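Notebook, dye bench, October
Prekuvthorpe workshop, back room

Picked up the washfastness work on the Purba pink again. Last batch bled in the rinse and left a tint on the white cotton strip, so the plan was to change one thing only, the fixing time, and leave the rest of the recipe as it was. Same cotton, same bath, same pot.

Started 8:40 a.m. Cut the swatches from the bolt of plain cotton that came with the Urura order. Scoured them in hot water with soda ash, rinsed until the water ran clear, and left them wet. The rinse took longer than it should have. I think there is more sizing in this bolt than in the last one. If somebody else cuts from it, scour twice.

Dye bath made up in the enamel pot, 500 ml per swatch. Salt in first, stirred until it was gone, then the dye paste. Bath was at 70 C by the time the cotton went in. It climbs a little if the lid is left on, so I kept the lid off and topped up with hot water from the kettle. That means the bath was slightly weaker by the end than at the start. Same for all swatches, so the comparison still holds.

Soda ash added in two portions. Last time it went in all at once and the color came up patchy near the fold lines. In two portions it is much more even. There is still a faint line on swatch B where it was sitting against the side of the pot. My own fault for not stirring while I was on the phone with Drarkon about the missing drum of fixer. They say it left their warehouse. It has not arrived at ours. Used the end of the old drum.

Pulled swatch A early and left B and C in for the full time. Cold rinse, hot rinse, soap, hot rinse. A gave up a lot of color in the soap. B gave up some. C was nearly clear by the second hot rinse. That fits with the fixing time being the problem and the dye itself being fine, but I want to see it repeated before I write it on the recipe card.

On shade: C dried to a cooler pink than the card. Under the window it leans toward lavender. Under the bench lamp it looks right. I have been going back and forth on whether this matters. The Purba line is meant for bedding, and bedding mostly gets seen in poor light, but the sheets will be sold next to pillowcases from the earlier lot and a cool sheet beside a warm case will get returned. 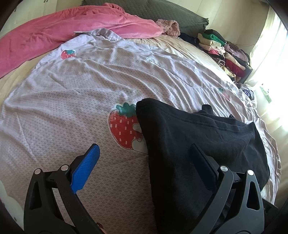 Pale lavender-pink fitted sheet, strawberry print. Fine white honeycomb-like texture over the ground.

A white texture over the pink lightens the whole cloth, so a flat swatch is a poor guide to how a broken-up ground will look. Should dye the next set on something with a surface to it. There is a short length of waffle cotton on the top shelf that would do. It shrinks badly, so scour before cutting.

Rub test after lunch. Dry rub was clean on B and C, slight mark on A. Wet rub marked on all three, worst on A. C is acceptable. Would not pass B.

Staining strip in with C came out of the wash white as far as I can tell. Strip with A is plainly pink. Stapled both to the facing page along with the swatches. Please do not pull them off to match thread, there is a spare set in the envelope.

Still to do:
Repeat C with fresh fixer when the drum turns up. The old one has been open since spring and I don't trust it.
Try a touch more of the warm red in the paste, 5 drops to start, and compare dry against the pillowcase lot.
Waffle cotton run, same recipe as C.
Clean the thermometer. There is dye crusted on the probe and it may be reading low.
Ask Urura if the bolt was sized differently this time.

Pot is soaking in the left sink with soda crystals. Leave it overnight.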